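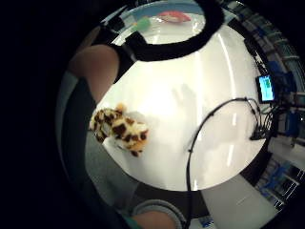
Weekend Sewers Wanted for Our Toy Repair Table

Home | Repair Table | Join Us | Directions | Contact

Search this site... Go

Hi, I'm Ute Nolte, and I run the toy repair table at Flunolham Library. I'm looking for 4 new people to sew with us from January through the spring, and I'd love it if one of them was you!

We fix soft toys, mostly bears and rabbits, with the odd dinosaur (last year we did 914 of them, and yes, I kept every ticket). Families drop them off at the front desk, we patch them up over a couple of weeks, and they go home in a paper bag with a note saying what we did. I love writing those notes. You may end up loving it too.

You don't have to be a fancy sewer. If you can do a ladder stitch and sew on a button so it stays put, come along and I'll show you the rest. I learned eyes and noses from a library book, and my first nose was terrible. Patience with fake fur is a big plus – it gets in your coffee, your sleeves, everywhere.

Sessions run from 10 in the morning until 1, two weekends a month, upstairs in the Ostermann Room. There's an elevator. Thread, needles and stuffing are all there, but bring your own small scissors if you're picky about scissors (I am). We pay $60 a session, plus your bus fare if you're coming over from Dralach.

You need to be 18 or older, and I'll ask for one reference. A former boss or a neighbor is fine.

To apply, drop a note at the front desk with my name on it. Tell me in 200 words or less about something you've mended, and add a phone number and the best time to call. Please don't send a resume, I'd much rather hear about the mending! I'll call everybody back before the end of the month.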